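Cleaning tips I have stopped believing (and a few I still use)

42 shares · 17 comments

Every October the same household hints come round again, usually with a photograph of a lemon. I have tried most of them in my own kitchen and I'm not impressed.

Vinegar and bicarbonate of soda. It fizzes, so people think it is working. Mix the two and they largely cancel each other out, leaving you with slightly salty water. Use the bicarb on its own as a mild scouring paste for the sink, or the vinegar on its own for limescale on the kettle. Keep vinegar off marble and limestone altogether.

Half a lemon in the dishwasher. Smells nice for one wash. Then you are picking pips out of the filter. Clean the filter under the hot tap instead, with an old toothbrush, and the smell generally goes.

Special sprays. I bought a bottle of Zillix for the oven door and a tub of Temba paste for the hob. The Zillix was no better than washing-up liquid left on under a wet cloth for an hour. The Temba did shift the burnt ring round the back burner, I'll give it that, but so did a plastic scraper from the market in Rosgate that cost 60p. 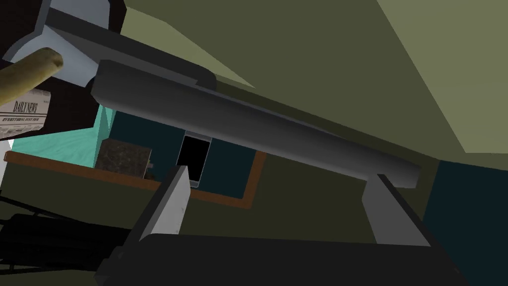 Coffee grounds down the plughole. Please don't. They are supposed to scour the pipe, and what they do is settle in the bend with the fat and set like mortar. I had to take the trap off ours to get them out – bucket underneath, rubber gloves, and a good deal of muttering. Grounds go on the compost.

Microfibre cloths "good for 1000 washes". Ours were going bald well before that. They do last longer if you leave out the fabric softener and wash them at 40 degrees, away from towels, which shed fluff all over them.

Foil balls in the tumble dryer. The claim is less static and quicker drying. I noticed a lot of clanking. Shaking each thing out before it goes in does more for the creases, and clearing the lint filter every load does more for the drying time.

What I still do: 300 ml of white vinegar in a litre of warm water for the shower screen, wiped on and rinsed off. A squeegee after every shower, dull as that is. Bread knife sharpened by someone who knows how. Chopping boards stood on edge to dry – flat ones stay damp underneath and warp.

I have also been sent a sample of Ultmont drain sticks, which promise to keep a sink fresh for months. They are still in the packet. If anyone has used them in a hard water area, leave a comment and say how long they lasted.

17 comments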